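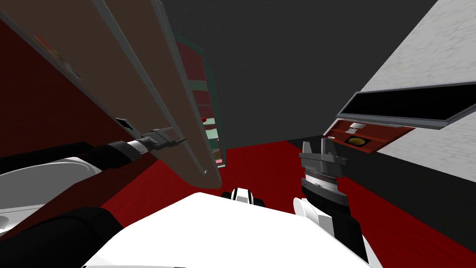
Wide brown board, tilted, left gripper closed on its edge (render).

2 December 2023

Walnut bath, batch 609. Long entry, sorry, but this has been the best dye day of the autumn and I want it all down before I forget which skein was which.

The husks are the ones from the Mukport orchard, picked up green, bagged, and left to go properly black and horrible in the lidded bucket outside. They smelled like a wet cellar with a bit of iodine in it. Last year I rinsed them first and I'm fairly sure I rinsed half the colour down the drain, so this time everything went in, slime and all, tied up in an old net curtain. Soaked overnight in rainwater, then brought up slowly in the big Janssen pot. I held it just under a simmer and kept the lid on most of the time.

Wool is the Sarnby two-ply, scoured yesterday. A note for anyone else using it: scour it twice! It comes with a lot of spinning oil still in it and the first wash water goes the colour of tea. The skein I did only once (control, honest, it wasn't laziness) took the dye in patches near the ties and looks like a tabby cat. I rather love it but it's no use for the weaving.

No mordant on the main lot. I know the book says alum makes it faster and brighter, and I did alum on the side skeins to compare, but walnut really does not need it. The unmordanted ones came out of the pot a deep, cold brown with a tiny bit of green in the wet wool, and then warmed up as they hung in the air. I kept walking past the line to look again. The alum ones are yellower and to my eye a little flat.

Times in the pot, all from the same bath, all wet weight squeezed by hand:

5 minutes: milky tea. Much better than I expected for such a short dip. Even all through.
13 minutes: biscuit, leaning pink under the bench lamp and not pink at all by the window.
30 minutes: proper brown. The one I'd choose if I could only have one.
Left in to cool overnight: to be seen tomorrow, but already very dark when I lifted a loop with the stick.

The jump between the first two is tiny and the jump to the third is huge, which I can't explain. Perhaps the bath was still warming when the first ones went in. I had the thermometer clipped too high up and it was reading the steam half the time. Clip it lower.

Then the iron. I've been putting off iron for ages after what it did to that lovely madder shawl, but walnut and iron together is a different animal. A very small pinch of the Stendeler iron dissolved in a jam jar of warm water, stirred into a fresh pan of water, and in went one of the brown skeins. It turned while I was watching. A soft charcoal, still with some brown in the shadows between the plies, and laid down next to the plain walnut they look as if they were always meant to be in the same cloth.
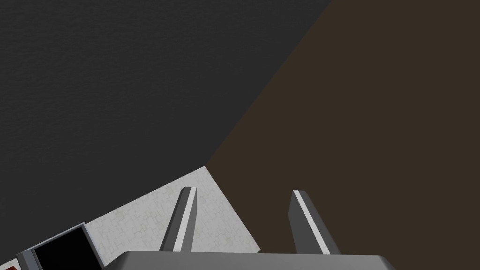 Charcoal grey meeting dark brown along a straight diagonal.

So that's the pairing for the blanket. Decided, no more sampling (I say this every year). Grey for the wide field, brown for the border, and a join as hard as I can make it. I had been thinking of easing one into the other with a few ends of the biscuit shade and I've gone right off it. A clean edge lets both colours be themselves, and the grey goes almost blue when it has that brown right up against it.

Weaving it as a clean edge down the length is easy, it's only a change in the warp. Along the diagonal it's another matter. It would have to be tapestry technique, wefts turning back at the join, and either I interlock them or I leave the little slits. Slits on a slope that steep will be short ones, so maybe leaving them is fine. Will warp up the small frame and try both before committing the good wool.

Cautions on the iron, mostly for myself:

Use the chipped enamel pan and nothing else. Keep it on the low shelf with the red tape on the handle. Do not stir the iron pan and then stir the walnut pot with the same stick. I did this. I caught it after one turn and I don't think it mattered, but the last skeins of the day are a touch sadder than the earlier ones, and I bet that's why.

Wool feels rougher after iron. Not dreadful, but hold the grey and the brown in two hands with your eyes shut and you can tell. A rinse with a drop of wool wash helped.
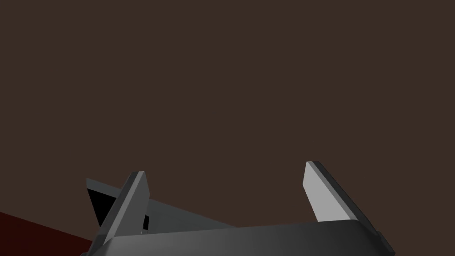 Exhaust baths next. There was so much colour left after the main skeins that I couldn't bear to tip it, so in went a piece of linen, an old cotton pillowcase, and some silk scraps from the bottom of the drawer. The silk is astonishing! It went a shining golden brown like the crust on a loaf, and it hardly seemed to need any time at all. The linen is a polite beige. The cotton is a less polite beige. I might paint both with soya milk and have another go, leaving them a good week between the soya and the dye.

The bath will keep if it's jarred with a clove or two on top. Last year's jar grew a little hat of mould, which lifted off in one piece, and the dye below was perfectly usable, if anything browner. I've filled the tall jars and labelled them with the batch number on the glass and on the lid, because the lids wander.

Lightfastness: strips of every shade wound on card, half covered with foil, taped in the south window. They can stay there until February. Winter sun is feeble so it isn't a hard test, but the strips from the last round barely shifted and I'm expecting the same of these. The one I'm curious about is the iron grey. I have a feeling it may go browner.

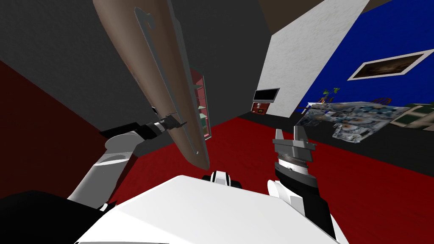

One more thing on the husks. I weighed them wet in the bag, which is a hopeless way to do it as the water is most of the weight, and it means I can't give a proper ratio of husk to wool. Next time spread them on trays and dry them before they go in the store. They'll keep for years like that and the recipe would be one that other people could follow. The wet ones do seem to give a richer colour, though, so it would be worth running a dried bag and a wet bag side by side with the same Sarnby wool.

Still to do:
Lift the overnight skein, rinse until clear, hang in the shade.
Order more iron from Stendeler, the tub is nearly out.
Wind tie-on labels for the greys before they get mixed up with the natural dark fleece.
New gloves. Mine have a hole in the left thumb and I have a left thumb the colour of a conker.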